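Okay, I promised a few of you I'd write up how the fruit canning went this year and what my grandmother's method involves, so get comfortable, because I've never told a short story in my life.

My grandmother, Irena Marciniak, put up fruit every summer in a kitchen in Stasedthorpe that was smaller than my current bathroom. Peaches mostly, then pears, then whatever the neighbors left on the step in a paper bag. She had one big pot, one wooden spoon, and a radio that only got the farm report.

She never wrote anything down. My aunt Urszula did, thank goodness, on the back of a church bulletin, and the bulletin says things like "sugar until right" and "boil for the length of the news." I have been working from this document for six years now.

So the first thing I had to figure out was how long the news was! I asked Urszula and she said it depended on the weather. We settled on 25 minutes for quarts, which happens to match the chart in my canning book, and I go by the book now and feel much better about it.

Peaches. Get freestones if you can. I bought clingstones my first year because they were pretty and cheap and I spent an entire Saturday carving at them like a person whittling a duck. My husband came in, looked at the bowl, and went back out to the garage.
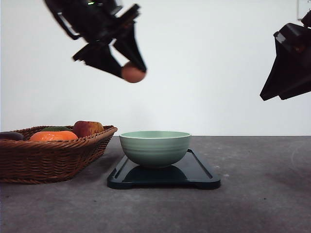 To peel them, drop them in boiling water for 60 seconds and then straight into ice water, and the skins should slide off in your hands. If they don't, they probably need another day or two on the counter. Grandma could tell by smelling the stem end. I can sort of tell, maybe two times out of three.

Light syrup is plenty, by the way. I know the old recipes go heavy, and I know some of you (hi Amber) will fight me on this, but a good ripe peach doesn't need it and you can taste so much more of the fruit.

Pack them cut side down, overlapping a little, and run a plastic knife around the inside to let the air bubbles out. I skipped that once and every jar came out of the pot half empty at the bottom with all the fruit bobbing up top. Perfectly good to eat, but I didn't give any of those away.

Somebody asked about siphoning, where you lose syrup out of the jars. I used to get it terribly. What helped me was turning off the heat and leaving the jars in the pot five more minutes before lifting them out. Then onto a towel, not touching, and leave them alone overnight. I do still stand in the hall and listen for the lids.

Pears I'll do in another thread, probably in October when I'm up to my elbows in them. They're fussier and I have opinions about ginger.

Oh, and Urszula wants it known that the bulletin is hers and she would like it back.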